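4. Teaching a Route by Remote Control

This section explains how to teach the Irkel path unit a new outdoor route. The operator drives the unit along the route with the handheld controller while the unit records its position, speed and steering. The recorded drive is called a demonstration. After the required demonstrations have been stored, the unit can be asked to repeat the route on its own.

Read Section 3 (Controller Pairing) before starting. Only operators who have completed the Lelthorpe site induction may record demonstrations on a public path.

4.1 Before Recording

1. Walk the full route on foot. Note any narrow points, gates, drains and fixed posts, and enter them on the route sheet.

2. Confirm that the battery indicator shows at least 25 percent for each demonstration planned. Recording stops without warning below this level, and a partial demonstration cannot be resumed.

3. Wipe the camera window with the dry cloth supplied. Do not use solvent.

4. Place the unit on the start point, facing the direction of travel. The start point must be a fixed feature that can be found again, such as the corner of a slab or the foot of a post.

5. On the controller, select TEACH, then NEW ROUTE. Enter a route name of no more than 8 characters.

6. Wait for the steady tone. The unit is then ready to record.

CAUTION: The emergency stop on the controller must be within reach of the operator's thumb at all times. A second person must walk with the unit wherever members of the public may be present.

4.2 Recording a Demonstration

1. Press and hold RECORD until the controller vibrates.

2. Drive the unit forward at walking pace. Use small, steady movements of the left stick. The unit learns the operator's corrections along with the route, and sharp corrections will be repeated.

3. On paths with a railing or raised edging, keep a constant distance from the boundary. Do not drive along the edging itself.

4. When approaching a bollard or other fixed post, begin steering well ahead of it and choose the side that leaves the wider passage. Pass on the same side in every demonstration of the same route. If some demonstrations pass on the left and others on the right, the unit may average the two and steer toward the post.

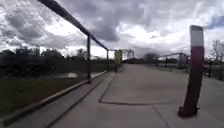 5. Cross joints and grooves between slabs at a steady speed. Where a groove runs nearly parallel to the direction of travel, cross it at a clear angle so that the front wheels do not settle into it.

6. If a pedestrian, cyclist or animal approaches, release both sticks and allow the unit to stop. Press PAUSE. Resume only when the path is clear. Paused time is removed from the recording.

7. At the end point, release both sticks, wait for the unit to come to rest, and press RECORD once to finish.

8. Select KEEP or DISCARD. Discard any demonstration in which the emergency stop was used or the unit touched an obstacle.

NOTE: Five good demonstrations are required for each route. The Egan training software will accept as few as two for routes with no turns, but this setting is intended for indoor corridors and should not be used on outdoor paths.

NOTE: Vary the time of day where possible. A route taught only under heavy cloud may be repeated poorly in strong sunlight – shadows from railings and posts are the most frequent cause of hesitation.

4.3 Checking the Recordings

1. Dock the unit and open the route in Egan. Each kept demonstration is drawn as a colored line over the route plan.

2. Compare the lines. They should lie close together at every point marked on the route sheet. A line that separates from the others indicates a demonstration that should be deleted and recorded again.

3. Select BUILD ROUTE. Leave the unit docked until the green lamp is lit.

4. Carry out the first repeat run in SUPERVISED mode with the controller switched on and in hand. Moving either stick returns control to the operator immediately. If the operator takes over at any point, save the correction when prompted and build the route again.

CAUTION: Do not release a route for unsupervised use until the supervised run has been completed from start to end without a takeover, and the route sheet has been signed.

Routes must be taught again after any change to the path layout, including the addition or removal of bollards, gates or fencing.

Comside Technical Publications | Contact your site representative for service | All rights reserved | Back to top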